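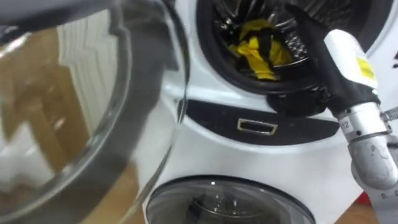
**Ticket 444: washer stops mid-cycle, won't spin, black stuff coming off on clothes**
Status: open
Opened: 27/11/2019
Machine: Prustitex front loader, white, bought through Momerwood
Where: utility end of the kitchen, Lorkska flat

**First entry, morning**

Right, I said I'd write this down properly this time instead of ringing up and forgetting half of it, so apologies in advance if it goes on a bit.

The washer stopped again last night. I'd put on a mixed dark load at 40 with the yellow cloth in, the big one I use for drying the floor by the back step (yes, I know, it shouldn't go in with the blacks, but it's been washed so many times there's no colour left to run). It filled, it turned, it drained, and then when it should have gone into the spin it did that slow rocking thing. Left, right, pause. Left, right, pause. After a good while of that it gave up and sat there with the light blinking.

I waited for the door to click and got it open. Everything was in one lump, with the yellow cloth in the middle and the black things wound round it like string. Sopping. I had to pull the lot apart by hand over a bucket.

What I've tried so far:

- Turned it off at the wall, left it ten minutes, turned it back on. Same again.
- Spin only, with the lump still in. Same again.
- Spin only, with the clothes shaken out and put back in loosely. That worked! Full speed, no fuss.
- Spin only, empty. Fine.

So it can spin. It just doesn't want to when things are knotted up.

**Second entry, after lunch**

Read the booklet. There's a bit on page 126 (it's one of those booklets with nine languages in it) that says the machine weighs up the load before spinning and won't go if it's lopsided. It also says not to wash one large item with a lot of small ones. Well, that's me told.

I also cleaned the filter while I was down there. Got one hair grip, a bit of label and a quantity of grey fluff I'd sooner not describe. Put a towel down first, thank goodness. I don't think the filter was the trouble as it was draining perfectly well, but it was overdue. Last time I did it was March.

**Third entry, the black marks**

Separate problem, or I think it is. A pale pillowcase came out on Sunday with black smudges along one edge. I ran a finger round inside the fold of the rubber seal and it came away black. Not gritty, more of a greasy smear, with a musty smell at the bottom where the water sits.

Wiped it all round with an old flannel and warm soapy water, pulling the fold back as I went. It took three goes before the flannel stayed clean. I went over the inside of the glass as well, the bowl part that sticks into the drum, and there was a rim of soap scum on it that came off with a thumbnail. I can't find any splits in the rubber, and there's no water on the floor.

Then an empty wash at 90, no powder. The kitchen smelt like a swimming baths changing room for an hour, but the seal's better for it.

**Fourth entry, reply from the shop**

Momerwood rang back, which was quick! They say the two things aren't connected, and they want me to try this before they'll send anybody:

1. Two washes with no big cloths in, drum no more than two thirds full.
2. One wash with two big cloths in together, so they balance each other.
3. Door left ajar between washes, powder drawer too.
4. Write down which ones spin and which don't.

If it fails on number 1 they'll book Lazarević, who do their repairs, to look at the springs and dampers. Callout is free until it's done 2,000 cycles or the guarantee's up, whichever's first. I've no idea how you'd find out how many cycles it's done. I did ask, and she said the engineer can read it off.

**Fifth entry, evening**

First test wash done. Black trousers, two jumpers, socks, no yellow cloth. Rocked twice, then went straight up to full spin. Everything came out separate and nearly dry, and no smudges that I can see, though on black you wouldn't, would you.

Yellow cloth is in the bucket for now. Second wash tomorrow with the pillowcases, so that'll be the proper test of the seal.

Please leave the ticket open till I've done all 4.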